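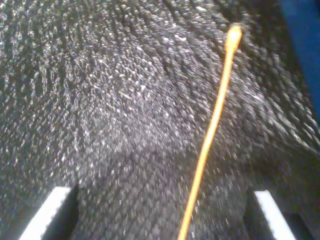 The Hurkport Office of Tenant Services is posting this thread to explain changes to the heating complaint process in municipal housing. The revised rules were approved in April and apply to all buildings managed by the Office, including those in the Lahlou district.

1/ Under the previous rules, a tenant who reported a loss of heat received a ticket number by mail. The inspection period began on the date the letter was sent. Many tenants told us they had no way of knowing whether their report had been received at all.

2/ The inspection period now begins when the report is made. Tenants who call will be given a ticket number before the call ends. Tenants who report in person at the Prudia Street counter will receive a printed slip with the number and the name of the office handling the case.

3/ During the last heating season the Office received 1,158 heating complaints. Of these, 48 were closed without an inspection. Each of the 48 has been reopened, and the tenants concerned have been notified in writing. No action is required from them unless their contact details have changed.

4/ An inspector must visit within 38 hours of a report of no heat. This limit includes nights and holidays. Where a household includes an infant, a person over 75, or a person with a medical condition affected by cold, the limit is 6 hours. Please mention this when you call. You will not be asked for medical records at that stage.

5/ Tenants have asked whether they must be home for the inspection. An adult must be present to let the inspector in. This may be a neighbor or relative, provided the tenant has given that person's name to the Office. Inspectors carry photo identification and will show it at the door. They do not collect payments of any kind.

6/ Several replies to our earlier notice concerned reports that were sent to the wrong department. Until this year, calls about heat, hot water, elevators and common areas all came in on one line and were sorted by hand at the end of each shift. Readers may find it useful to think of the block of ten network ports on the blue board shown with this post, with one more port set apart below it. Ordinary repair requests now go to one of ten district desks, and loss-of-heat reports go to a separate desk that handles nothing else. A call placed to a district desk by mistake will be transferred, and the time of the first call will be kept as the time of the report.
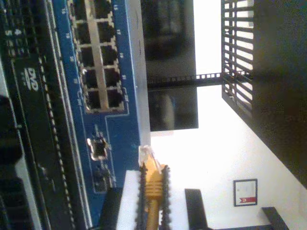

7/ Temperature standards have not changed. Between the hours of 6 a.m. and 10 p.m., living areas must be kept at 68 degrees or above. Overnight, the minimum is 62 degrees. Readings are taken in the center of the room, three feet from the floor, with windows closed.

8/ If the inspector finds that the standard has not been met, the building manager will be given a written order the same day. A copy is left with the tenant. Portable heaters may be supplied while repairs are under way, and the added cost of electricity will be credited to the tenant's account on the next statement.

9/ Tenants may ask for a review if they disagree with an inspector's finding. Requests should be addressed to Lefteris Politis, Head of Reviews, and should include the ticket number. A request may be handwritten. A second inspection will be carried out by a different inspector.

10/ Residents of privately owned buildings are not covered by these rules. They should contact the city housing court, which keeps its own list of forms and fees. Our counter staff can provide the address but cannot advise on private leases.

11/ Printed copies of the revised rules are available at the Prudia Street counter and in the lobby of every managed building. Large-print copies may be requested by phone. Building managers who have not received their lobby copies should contact their district desk.

12/ Replies to this thread are read during office hours but are not treated as heating reports. Tenants without heat should call the heating desk at the number printed on their monthly statement.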